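Zelenák Work Table, Mint Top with Dark Frame
Review by the Furniture and Equipment Office, Wovcombe Adult Learning Center
Prepared by Jarmila Gajdoš; reviewed by Vinzenz Zaugg

Overall assessment: recommended for general classroom use, with reservations concerning delivery and hardware.

The Wovcombe center purchased 15 of these tables for the language and craft rooms on the upper floor. The total cost, including delivery to the building, was $2375. The tables replaced folding units that had become unsteady and were no longer suitable for written work. The present review covers assembly, stability, handling and daily use over one term.

Assembly

Each table is supplied in two cartons. One holds the top and the other holds the legs, rails and hardware. The printed instructions are clear, although the diagram for the lower crossbar is small and should be studied before work begins. Our staff completed the first table in 37 minutes, and later ones went more quickly. Two cartons arrived without the full number of bolts. The supplier, Vevitus, sent replacements after a single telephone call, but the rooms concerned could not be opened on Monday as planned.

We advise leaving all bolts finger-tight until the frame stands level. Tightening one corner at a time pulled the rails out of square on our second table, and the frame had to be loosened and set again. 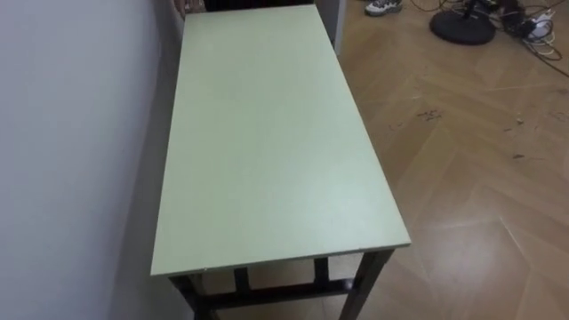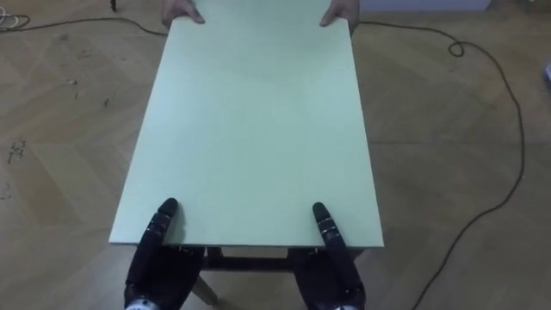

Stability is the quality on which instructors commented most often. Faizal Liem, who teaches the evening drafting course, reported no movement during ruling and cutting, even when two students leaned on the same side. The dark frame uses square-section legs joined near the floor by a crossbar, and this bracing deserves much of the credit. It does limit where a seated person may place the feet, and taller students have mentioned it. The near corner of the top extends slightly past the leg, so a small clamp can be attached there. Larger clamps did not fit securely in our trials.

Surface

The pale mint finish is smooth and plain. It reflects some light, but readers seated beneath the ceiling fixtures did not complain of glare. Pencil marks and washable ink came off with a damp cloth. Permanent marker left a faint shadow that remains visible on one table – a protective mat is now required for poster work.

Handling

The top is an awkward length for one person, and our procedure calls for one person at each end whenever it is carried. Once assembled, the table stands neatly lengthwise against a wall with only a narrow gap behind it. There are no casters, and the manufacturer offers none for this model. Rooms that are rearranged every day would be better served by the Vonach folding table, which we reviewed in April.

Ratings out of 7

Assembly: 5
Stability: 7
Surface: 6
Ease of moving: 4
Value: 6

Questions about ordering may be directed to Bořivoj Ševčík in the purchasing office. Replacement bolts are kept at the second-floor supply desk and must be signed for.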